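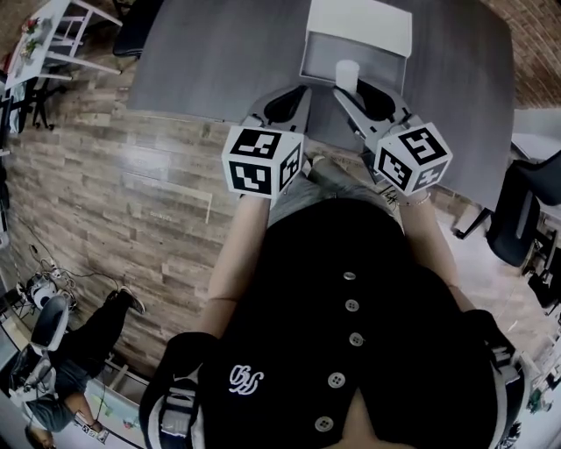 Grusico episode listings

Nives Carbone
January

Grusico is a set of broadcast listings for scripted television. It covers 200 series from 6 broadcasters, with one row per episode. I put it together to track how far ahead channels publish their schedules, and it has grown a little past that.

Files

- series.csv — title, broadcaster, genre, running time, status
- episodes.csv — series id, season, episode number, air time, synopsis
- changes.csv — every edit made to a listing after it was first collected

Status values

A series is marked "airing", "renewed", "ended" or "unknown". "Unknown" means the last season has finished and the channel has made no statement either way. Please don't read it as canceled. The thriller Clomuneck sat at "unknown" for two seasons in a row and came back both times.

Air times

All times are local to the broadcaster and use the 24-hour clock. An episode that starts after midnight is filed under the evening schedule it belongs to, so a 00:30 start goes with the night before. Santoro has its own rule: its late repeats are left out entirely.

Synopses

Text is kept as published, including spelling mistakes. Many episodes have no synopsis until 5 days before they air, and some never get one. Empty fields are left empty.

Known problems

- Alura was shown as one long film in some regions and as 2 parts in others. Both versions are listed, with different ids.
- Season numbers for older soaps are unreliable before the channel started using them.
- Specials are numbered 0 — this breaks sorting in a few spreadsheet programs.
- Running times include commercials for four of the broadcasters and leave them out for the other two. See the notes column in series.csv.

Updates

New listings are added once a month. Corrections go in as they arrive. If you send one, include the series id and a link to the channel's own page, as fan sites often copy from each other.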